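In Defense of the Cleared Table

Raquel Louro

Every institution that handles small goods by hand eventually writes a rule about tables. The rule at the Uveck study rooms runs to 85 words and can be summarized in fewer: a table is to hold what is being worked on, and very little else. It was adopted in February over some objection, and it has been treated since as a matter of neatness. I believe it deserves to be taken more seriously than that.

The objection deserves a fair hearing. Members who sort and pack small articles argue that a bare table slows them down. They want their cases, bottles, wrappings, and labels within reach, and they regard a walk to the shelf as wasted time. The Spahić report, which surveyed 200 members, found this view to be the majority one.

What the report did not weigh is the trouble caused by clear plastic. A crumpled transparent wrapper is the easiest object in any room to lose. It takes on the color of whatever lies beneath it, it slides under lids, and it is thrown out with its contents still inside. The Malisia room alone logs 3,000 small packets a year, and its staff will confirm that the missing ones are seldom far away. They are on the table — under something.

A cleared surface in a pale, even color answers most of this. So does the habit of setting the case and the bottle at the back, away from the place where the handling is done. The center of the table should belong to the item in hand.

I would go further and ask that the rule be extended to the Pastatetti annex, where shared tables are still used for storage between sessions. The cost of shelving there has been put at $600. That is a modest sum, and the board should approve it before the fall schedule begins. 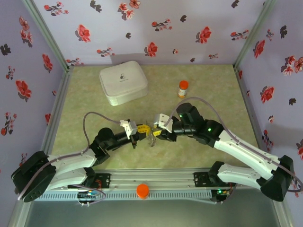
Vol. 14, No. 2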